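Where do I start with Wirkholm if I'm watching with my daughter?

Asked in: TV and Film, Family Viewing

So my daughter has just finished every cartoon she's allowed to watch and now she wants "a proper show with episodes that matter", her words. She's nine, nearly ten. A kid at her school has been telling her all about Wirkholm and she's come home talking about the marsh riders and the drowned bell like she's seen it herself. I've never watched a minute of it. I remember ads for it on the side of the bus and that's the lot.

I had a look at the streaming menu last Sunday and got lost straight away. There's the original series, then there's Folwood, then a movie, then something called The Sellis Hours that has the same bloke on the poster but older? And the seasons of the original are listed in a different order from the numbers on them. I gave up and we watched the footy.

What I want to know:

Do we start with the original or can we skip to Folwood? It looks newer and the effects look less like someone's shed.

Is it too scary? She's fine with monsters, she loved all the dragon stuff, but she does not cope with anything where a parent goes missing. We had to turn off a movie about a penguin.

Is there a point where it goes bad? I always like to know that in advance so I can have other plans.

We've got about an hour and a half on Friday nights once dinner's cleared, so something like two episodes a go. No budget for buying box sets, it has to be on the streaming service. Thanks in advance, you were all great about the tent question.

3 answers

Answer 1 (marked helpful by 17 readers)

Oh I'm so jealous, I'd love to see it fresh again! My two and I went through the whole thing over winter, they were eight and eleven, and it's still what they play in the backyard.

Start with the original Wirkholm. I know it looks a bit ropey. The first four episodes were made on next to nothing and the marsh is very plainly a paddock with a smoke machine in it, but kids don't care about that at all, mine didn't mention it once. By the time the riders get to the Haldane gate (end of episode five) they've clearly been given some money and it looks lovely from then on.

Please don't start with Folwood. It's a prequel, and it gives away who the bell keeper is in the first ten minutes because it assumes you already know. That reveal is the best thing in the entire show. My eleven-year-old stood up on the couch.

The menu order is a mess because the streaming service has filed the winter special as its own season. So what they call season three is really one long episode, and what they call season four is season three. Ignore the numbers and go like this:

Season one, all of it.

Season two, all of it, though you can drop the episode with the travelling theatre if you're short of time. It's a bit of filler with songs. My youngest adored the songs, mind you, and we had the turnip one in the car for weeks.

The winter special.

Season three (the menu says four).

Then Folwood, and by now she'll be yelling at the telly every time somebody trusts the wrong person, it's great fun.

The movie whenever you like after that. It's fine. The horse is good.

On the scary stuff - there IS a missing parent, I'm sorry. The main girl's dad is gone from the beginning and she's looking for him through most of season one. It's handled pretty gently, you never see anything awful happen to him, and (spoiler, look away if you want to be surprised) he comes back, safe and well, in the last episode of the season. I told my youngest that before we started and it took all the worry out of it for him. You know your own kid, but I'd tell her.

The other one to check first is the well episode in season two. Nobody dies but it's dark and slow and there's a voice. We watched that one on a Saturday arvo with the curtains open and had no trouble at bedtime.

We'd make a bit of a night of it too. Blankets on the floor, one big bowl of popcorn, hot chocolate in the good mugs at the break between episodes so everyone gets a stretch and a wee. Two episodes plus the break came to just under an hour and a half, so that should suit you.

Does it go bad? Sort of. Season three has a new lot of writers and the jokes get a bit smug, and they forget about the riders for ages. The ending's good though and it's worth getting there.

Answer 2 (marked helpful by 4 readers)

folwood first. its chronological. people get weird about this but the story happens in that order so watch it in that order

The Sellis Hours isn't for kids

Answer 3 (marked helpful by 30 readers)

I'll stick up for the original too, but I'd do it a little differently from the first answer.

We tried two episodes a night and found it was too much. Season one ends nearly every episode on a cliffhanger, so if you finish on the second one she's going to bed wound up, and if you let her see how it's resolved you've got no evening left. What worked for us was stopping halfway through an episode, at the campfire bit. There's nearly always a campfire scene about the middle where they all sit round and have a talk, and it's a nice calm place to switch off. Then you pick up from there next time and the cliffhanger lands in the middle of your night. Sounds fiddly but we've done it for more than 30 episodes now and it's just how we watch.

I also wouldn't drop the theatre episode. The mask from it turns up again in the winter special and my son was the only one in the room who remembered where it came from, and he was unbearable about it for days. You don't want to rob her of that.

The Sellis Hours I agree on. It's got the same actor playing the same character thirty years on and it's very well made, but it's a sad, talky thing about getting old and there's a fair bit of swearing. Save it for yourself after she's in bed. I watched it on my own over a week and thought it was the best of the lot, but I'm forty-six and I like sad, talky things.

As for your menu problem, if you make a separate profile for her and set it to the under-twelves rating, The Sellis Hours disappears altogether. So does the well episode, annoyingly, which means it'll jump straight over it without telling you and the next one makes no sense. Swap back to your own profile for that one if you decide she's up to it.

Last thing, there are books. The show follows the first one pretty closely and then wanders off. If she gets properly hooked, the library will probably have them, and they're a good size for a nine-year-old who likes a challenge. The third is a bit of a brick. My son's been on it since January and he's still going, a chapter at a time at the kitchen table with his breakfast going soggy.

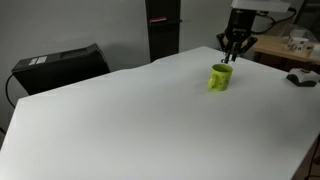

Reader comments

Asker here! We did the first two on Friday. I told her about the dad beforehand and she said "well obviously, he's on the poster for the movie", so that was that. Smoke machine paddock got a round of applause from me. We're going with the original first and I'll try the campfire trick this week.

The turnip song. I had finally forgotten the turnip song.

Can anyone tell me if the winter special has to be watched before season three or is it just nice to have? We've got grandparents visiting and I'd rather not do the long one with them in the room.

Replying to the above, yes watch it first, the whole business with the boat comes from there.

Folwood first is a perfectly good order if you've already seen the show. For a new kid, no way. I'd bet you 1,000 popcorn kernels she'd never get over having the bell keeper spoiled.

Does the movie have the same horse?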